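Learning to Own Fewer Clothes

I moved to Nustham in October with two suitcases and one box, and the box was mostly books. I remember that I was proud of this. Then the years passed, as they do, and last spring the rail in my wardrobe came off the wall in the middle of the night with everything on it. I lay in bed and listened to the hangers sliding, one after the other, and I thought: this is a message.

In Plikska, where I grew up, my grandmother had one cupboard for the whole family. It had two doors and a key. In the left side were the clothes for working and in the right side the clothes for church, weddings and funerals. When something became too old for the right side it moved to the left, and when it was too old for the left it became a cloth for the windows. We have a word for this last stage which I cannot translate well. It means something like "gone to the water".

I don't have such a system. I have jumpers that I bought because it rained, and trousers I bought for an interview at Briggs, where I then worked for 4 months and was never asked to wear trousers of that kind. I have a coat which belonged to my neighbour Harvey Turcotte and which he gave me when he became too wide for it (his words). It is too wide for me also, in the other direction.

So I decided to go through everything, slowly, one kind of clothing each evening after supper. I started on a Wednesday with the things with long sleeves, which are the most difficult, as they hold their shape and remind you of who you were in them.

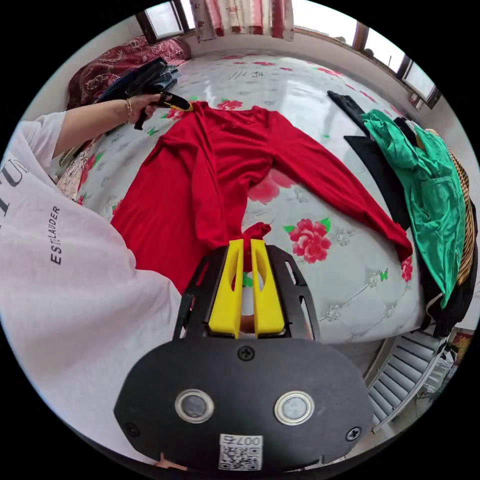 What I kept and why

I had read that you must hold each thing and ask if it makes you happy. I tried it, but I am not a person who can answer this question quickly, even about food. My own question was more simple: would I lend it to my sister? If I would be ashamed to lend it, it must go. If I would be afraid that she doesn't give it back, it must stay. Between these two there is a large grey area, and in my case this was some 20 pieces, which I put in a bag under the stairs and did not look at for 5 weeks.

After this time I tried to write down from memory what was in the bag. I could remember a striped shirt and one cardigan with a missing button. I took these two out and gave the rest to the charity shop on Rovance Street without opening the bag more than a little. The lady there was very kind and asked me if I wanted the bag back. I did, it was a good bag.

The coat from Harvey I kept. It fails every test, but he looks out of his window in the morning and I would not like him to see me in another one.

About folding

My grandmother folded everything in three and then in half, with the sleeves behind, and she smoothed it with the side of her hand and not with the palm. She said the palm is warm and makes creases. I don't believe this is true, but I noticed that I do it too, and that I become a bit annoyed when a visitor helps me and uses the palm.
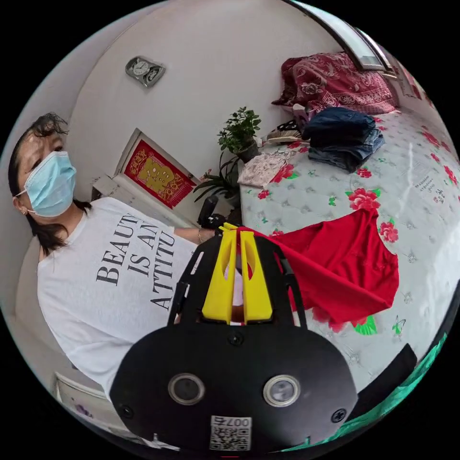

Red cloth over the bed.

Now I have one shelf for jumpers and 11 hangers, and the rule is that a new thing may come in only when there is a free hanger. I have already broken it once, for a linen dress, but the dress hangs on the same hanger as the striped shirt, so in the strict sense I am still within the rule. My sister says this is cheating. She also asked if she can borrow the dress, and I told her that I have to think about it.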